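Sindska Ridura headset review: a few months in a noisy helicopter
by Kerstin Baumgart

I put off buying my own headset for way too long. When you're learning to fly helicopters you're already bleeding money every time the blades turn, and the school's loaners technically work (if you like cracked ear seals and a mic boom that droops onto your chin). In March I finally caved and ordered the Ridura from Sindska, and I've worn it on every flight since. So, thoughts!

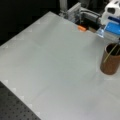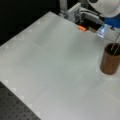
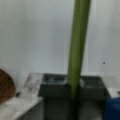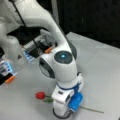

Noise and sound

The noise canceling is very good. A small piston helicopter is loud in an ugly way, a kind of low thrashing that gets into your teeth, and switching this thing on takes the bottom half of it away. What's left is a thin whine from the transmission and whatever your instructor is telling you about your pedal work. I did one flight with the canceling off, out to Hartley and back at 2,000 feet, just to see how it behaves as a plain passive headset. Usable, tiring. I got home with a headache and went straight back to leaving it on.

Radio calls are crisp, maybe a bit too crisp — there's an edge on S sounds that I noticed a lot in the first week and hardly at all now. The mic is great with the doors on. With the doors off it picks up wind the second you turn your head, and the foam cover that comes in the box doesn't help much. I bought a thicker one from Rerkico and that mostly fixed it.

Comfort

I have a small head and I wear glasses, so I'm picky about this stuff. The clamp was tight out of the box. I left it stretched over a shoebox for a couple of nights and it's been fine ever since, even on my longest day with a fuel stop in the middle. The ear seals are soft enough that my glasses don't dig in. They do get sweaty in the sun, under that big bubble of a windshield, and I'd love cloth covers for summer.

One small gripe: the slider on the left side creeps up during a flight. Never enough to bother me in the air, but I'm always pulling it back down afterward.

Batteries and cable

It runs on two AAs in a box halfway down the cable. I got 27 hours out of the first pair, and I'm forgetful about switching it off. The box has a clip, and the clip is bad. It slides off my kneeboard, it slides off the seat belt, and once it ended up dangling near the collective, which I did not enjoy. I use a strip of Velcro now.

Please check the plug before you order! Most helicopters use the single U-174 plug and most airplanes use two, and the shop page has both versions in one little drop-down menu. A guy at my school got the wrong one and waited ages for the swap.

Is it worth the money?

I paid 700 dollars plus 200 for the longer warranty, and I still go back and forth on the warranty. The headset itself I'd buy again. If you're only going up for a sightseeing ride once in a while, use whatever they hand you. If you're training every week, get your own sooner than I did, and pick up some Velcro while you're at it.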